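Section 4: Setting up the Belter sprinkler timer

If you've come straight here from the unboxing section, welcome, and please go back and charge nothing, because there's nothing to charge. The Belter runs on two ordinary AA batteries. I mention it only because I went hunting for a charging port on mine for far too long.

This section covers the outdoor part of the job: finding your shutoff, fitting the timer to the spigot, and getting a first watering program into it. I did all of it in one evening with the Belter 6, the one with six zones. If you have the smaller model, the steps are the same and you'll just run out of zones sooner.

What you need

The timer and its two rubber washers
Two AA batteries (not in the box, grr)
Plumber's tape
An adjustable wrench
An old towel

Before you start

Find out where your water shuts off. On older lots it's usually a valve by the house wall. On newer ones it may sit in a box at ground level, out in the paving or close to the sidewalk, with a flat lid over it. Lids all look alike to me, so read whatever is stamped on yours before you pry at it. Power, phone and drainage use them too. 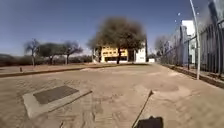 Zarei wrote in after the first version of this guide to say that the shutoff on their street belongs to the water company, and that homeowners there are supposed to call before touching it. Fair point! Zarei also said the spigot's own handle was plenty for fitting the timer, and that the main never had to be closed at all.

I've since changed step 1 to match. You only need the main if your spigot drips when it's fully closed, and in that case you want to fix the drip first anyway.

CAUTION: Don't lift a lid in the street or on shared paving unless you know it's yours to lift. They're heavier than they look, and fingers lose.

Fitting the timer

1. Close the spigot by hand. Open the hose end for a second to let the pressure out, then take the hose off.

2. Wipe the spigot threads with the towel and look at them. Mine had a crust of old tape on it that I had to pick off with a fingernail.

3. Wrap fresh plumber's tape clockwise, six turns.

4. Push one washer into the timer's inlet. It should sit flat all the way around. If it pops up on one side, take it out and try it again.

5. Hold the timer upright and spin the collar onto the spigot by hand. Stop when it's snug. The wrench is only for a small nudge at the end, a quarter turn at most - the collar is plastic and it will crack.

6. Put the second washer in the hose and connect it to the outlet.

7. Open the spigot slowly and watch the joint for a full minute. A bead of water at the collar means the washer is crooked. Go back to step 4.

Note: The timer stays closed until you program it, so don't panic when no water comes out of the hose.

If your pressure is above 70 psi, fit a regulator between the spigot and the timer. I use the short brass one from Oketti. The long one works too, but on a low spigot it leaves the timer almost sitting in the dirt.

First program

1. Slide in the batteries and wait for the clock to blink.

2. Turn the dial to CLOCK and set the time. Press the big button to save. It doesn't save on its own, and I've lost my settings this way more than once.

3. Turn the dial to START and pick a time. I like 5:30 a.m., before the sun gets on the beds.

4. Turn the dial to RUN and choose the minutes for each zone. Start low. You can always add more after you've stuck a finger in the soil.

5. Turn the dial to AUTO. If you leave it anywhere else, the program won't run.

Press and hold MANUAL to test a zone right away. It shuts off by itself when the run time is up.

Note: If you're using Drellier drip line, give it longer runs and fewer of them. My first try was set up like a lawn sprinkler and the water barely got past the mulch.

Bring the timer indoors before the first hard freeze, batteries out, and leave the spigot open a crack until it drains. Winter storage is in Section 7.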